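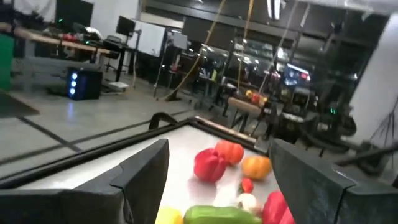 Is secondary glazing worth fitting if you can't replace the windows?

For noise and draughts, I would say it is, provided the old frames are sound and you are prepared to measure them properly. For looks, it depends on how fussy you are.

I bought the Clistia kit for the front room of our terrace in Cerkham, where the windows are original and we are not allowed to change them. It comes as a clear acrylic sheet cut to the size you give, a white steel strip that sticks to the inside of the frame, and a magnetic edging that you push on to the sheet. You need a tape measure, a sharp knife, a spirit level and a second pair of hands.

Ordering

You type in the width and height and the price comes up straight away. Our larger sheet was 1000 mm wide. Measure at the top, middle and bottom and order to the smallest figure. Our frame was 7 mm narrower at the bottom than the top, and the instructions don't mention this until page four, by which time the sheet has been cut. I only knew because Smaranda Voicu had fitted the same kit upstairs in her own house and told me to check.

The order came in one flat parcel with card on the corners. One roll of edging was short. I rang and spoke to Maricica Oprea in their office, who posted another the same afternoon without asking for photographs.

Fitting

The steel strip has to go on to clean, dry gloss paint. I washed the frame with sugar soap and left it overnight. On the first window I rushed the bottom corner and the strip lifted within a week, so I took it off, sanded the paint lightly and used a new length. That one has held.

Pushing the edging on to the sheet is slow and hard on the thumbs. Cut the mitres a little long and trim them afterwards. Allow 30 minutes for the edging alone on a big sheet. Leave the protective film on until the last moment, then peel the room side after the panel is up.

In use

The draught has gone. The curtain used to move on a windy night and now it doesn't. Traffic is quieter, mostly the higher sounds such as voices and tyres on a wet road. Lorries still come through.

We had it up last December, and over Crăciun, with a full house and the oven going all day, there was a light mist between the panel and the glass in the mornings. It cleared by lunch. I took the panel off, wiped the old glass and put a small bag of drying crystals on the sill behind it.

The acrylic scratches. Use a soft cloth and water, and no glass spray. Seen from the side there is a slight ripple in the reflection, but from the street you can't tell it is there.

Compared with Fullus

We also had a quote from Fullus for sliding aluminium panels. Theirs is real glass, it opens without being lifted down, and the sample felt solid. It would also have needed screws through the old beading, and it was well over our budget.

Four stars. I have taken one off for the instructions and the short roll.

Reviewed September 25, 2018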